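Minutes, editorial board, the Sendley Courier
August meeting, started 4:30 p.m., upstairs room, Delden building
Present: 11 of 13 members. Apologies from the other two, who sent notes on item 3.

## 1. Minutes of the last meeting

Approved with one change. The line about the obituary page should read "held over" and not "dropped."

## 2. Print edition

The publisher's office wants to go from five printed editions a week to three, starting in January 2026. Print run would stay at 3000. The board was asked for a view and does not have a vote on it.

Most members could live with the cut if the weekend edition keeps its current page count. Two members said the paper has already lost readers in Sondel, where home internet is poor, and asked for the Sondel delivery route to be left alone. The news desk pointed out that council meetings would fall on a night with no paper the next morning. Council stories would go online the same night and run in print one day later.

Agreed: send the publisher a one-page note with these points. The features editor will draft it.

## 3. Endorsements

Long discussion. The paper has endorsed in the mayor's race every time since it was founded. The owner of Tuhumury Media has asked whether it should go on doing so, and whether he may sit in on candidate interviews.

On the first question, the board was split and put it off to the next meeting. On the second, the board was against. Members were willing to have him read the finished editorial before it runs, with no right to change it. Both absent members said the same in their notes. The chair will tell him by phone and follow up in writing.

One member asked that the minutes show she thinks he should not see it early either.

## 4. Sunday home pages

The home section needs six pieces to get through to the fall. In hand so far:

- Bedding and bedspreads, 700 words, edited. Needs a headline.

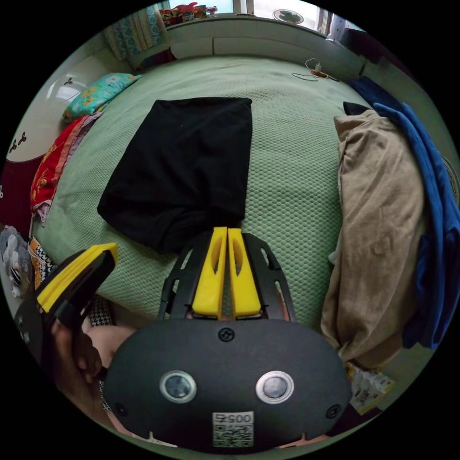
- Renters and window locks, 900 words, with the copy desk.
- Kitchen drains. Writer has asked for another week. Granted.

Three more are needed. The section editor will go back to the freelance list. Rates stay as they are for now.

## 5. Corrections

Corrections now run on page 2 in print but are hard to find online. Agreed to put the correction at the top of the online story, with the time it was made, and to keep a running list linked from the home page. The web desk says this can be done before the next meeting.

A reader has complained that a quote in the school bus story was shortened. The reporter's notes have been checked and the full quote will be restored online.

## 6. Other business

The door code changes at the end of the month. Ask the front desk for the new one.

Meeting closed 6:10 p.m. Item 3 goes first on the next agenda.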